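Steluvwood Neighbors Forum > House & Home > Empties taking over my kitchen, how do you all store them?

tritar70
OK so our curbside pickup went to every 2 weeks in May and I am drowning in plastic bottles. We're a seltzer household (don't judge) and the under-sink bag just isn't cutting it anymore. I'm thinking of one open basket by the back door and that's the whole system.

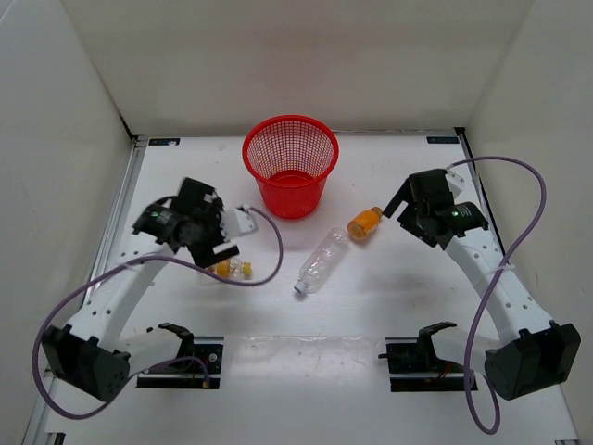
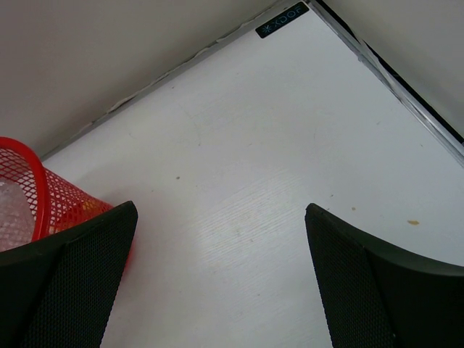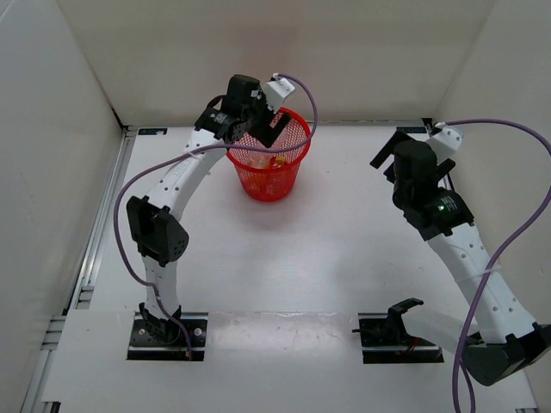

My big question is caps on or caps off? My mother-in-law swears they have to come off, and I've been picking them out of the junk drawer for years. Also, does anybody rinse? I do a quick swish and call it good.

ondel_porch
Caps ON. Loose caps are so small they fall through everything at the sorting place. Squish the bottle, screw the cap back on, done. You'll fit way more in there too!

Lại
Sorry, gonna disagree on the squishing. The lady at the drop-off on Ondel Road told me they'd rather have them whole, and if you take yours to a deposit machine it won't read a crushed one at all. I learned that with 14 flat bottles and a line behind me.

ondel_porch
Well sure, for deposit. OP said curbside. Totally different thing — my hauler's flyer says flatten.

tritar70
Curbside, yeah. I'll dig out our flyer, it's on the fridge under a pizza menu somewhere.

mudroom_mike
Open basket is a mistake if you have ants. We had one and by August there was a line of them clear across the mudroom. Get a lid.

Lại
Or rinse better lol. I've had an open one for years with no ants. A lid just means people leave bottles on top of the lid.

mudroom_mike
My kids would need a lid, a sign and a siren. But OK, fair.

tritar70
Ha, the bottles-on-the-lid thing is exactly my husband. Going open for now, with a real rinse, and I'll report back if the ants show up — caps on, too. Don't tell my mother-in-law.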